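Esska Ponholm mouse and pad set

Home > Desk accessories > Mice

The Ponholm is a computer mouse for people who move often with their laptop: from the office to the kitchen, and in August to the garden. It is sold together with a flat pad, so you have the same surface everywhere you work. The upper shell is smooth and pale, white with a little lavender in it, and the lower body is dark teal green and goes around the sides.

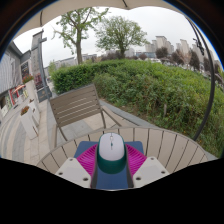 Size and weight

The mouse is 13 mm lower at the front than our older model Fumura, and many customers tell us that the wrist feels better after a long day. Please note that it is a medium size. If you have very large hands, we advise to try it first in the shop. The weight is around 130 grams with the battery inside.

Wheel and button

The scroll wheel is small and light-colored. Behind it there is a tiny teal button which changes the pointer speed. You have six speeds to choose from, and the mouse remembers the last one when you switch it off.

The pad

The pad is navy blue with rounded corners. We recommend to use it always on garden tables with slats, where the gaps can disturb the pointer. On a plain desk the mouse also works without it.

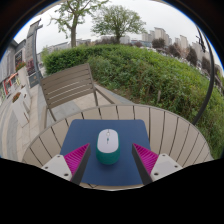 For cleaning the pad, take a soft cloth with lukewarm water and a drop of dish soap. Let it dry flat and do not put it on a heater. The shell of the mouse can be cleaned with the same cloth, but please switch off the mouse before. Do not leave the set outside overnight.

Delivery and returns

Orders are packed at the Mahmoud warehouse and leave within 7 working days. The set contains the mouse, the pad, one battery and a short manual. Returns are accepted for 13 days after delivery, in the original box. Replacement pads can be ordered separately.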